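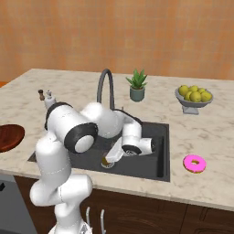

Ticket 506: arm stalls over the sink in the simulated kitchen, gripper never closes

Status: Solved, left open for comments
Product: Tretach simulator with the Wetetach grasp add-on
Category: Home and shared workshop builds

Original message

Hello all, and thanks in advance for reading, as I do tend to go on a bit. I'm putting together a sink-clearing arm at our shared workshop in Funcombe, and before I let the real thing anywhere near a tap I'm trying to get it behaving in the simulated kitchen. Most of it has been a joy! Reaching across the counter is fine, parking is fine, and it has learned to keep its upper segment in front of the faucet.

My trouble is the pick itself. The wrist turns down, the gripper comes to hover just above the long pale piece lying over the drain, and there it stays. No error, no colour change in the status panel, nothing in the log except "waiting for approach" repeated until the run times out after 48 seconds. The fingers don't close.

I started from the Vrettos kitchen file and left the props in, so there's still a donut and a bowl of lemons on the marble. I mention it only in case the clutter matters. It happens on every run, morning or evening, on the workshop computer and on my old laptop at home.

What I've tried so far

1. Restarted everything. No change.
2. Moved the arm's base a little closer to the cabinets. The elbow ended up in an awkward spot and it stalled in the same place, so I put it back.
3. Opened and closed the gripper by hand from the control panel with the arm parked. Works beautifully.
4. Asked for a pick of one of the lemons. Worked first go, which cheered me up no end but left me more puzzled than before.
5. Raised the control rate to 200 Hz, on a hunch. The motion got smoother and the stall stayed put.

Reply from support

Thank you for the thorough notes, they saved us a round of questions. The lemon test is the useful one. Could you please turn on the collision outlines (View menu, second group) and run the sink pick again? We'd like to know whether the basin has its own outline or whether the counter and sink are being treated as one solid block. Please also send the approach clearance value from the Wetetach settings page.

Follow-up from me

Well, I've had a very educational evening. With the outlines on, the counter was one big slab running straight over the top of the sink, as if somebody had put a lid on it. Clearance was set to 7 mm, which I believe is how it came. The planner was politely waiting for a way in that didn't exist.

I swapped the counter's collision shape from "box" to "detailed mesh", saved under a new name and reloaded. The first try failed because I'd forgotten to reload the arm as well (it keeps the old shape until you do). On the next run the gripper went down, closed on the piece and lifted it out. I may have cheered loudly enough to bother the people at the lathe.

Still to sort out

The detailed mesh makes the laptop crawl. Is there any harm in building the counter from several plain boxes with a gap left for the basin? I'd also like to drop the clearance a touch near the drain, where the pick is a bit clumsy.

Reply from support

Plain boxes are fine and will run much faster. Leave the clearance alone until you've rebuilt the counter, then lower it one step at a time. We've passed the lid problem on to whoever looks after the kitchen file.

Follow-up from me

Boxes done, laptop much happier. I'll try the lower clearance once the workshop computer is free, and post the settings under this ticket.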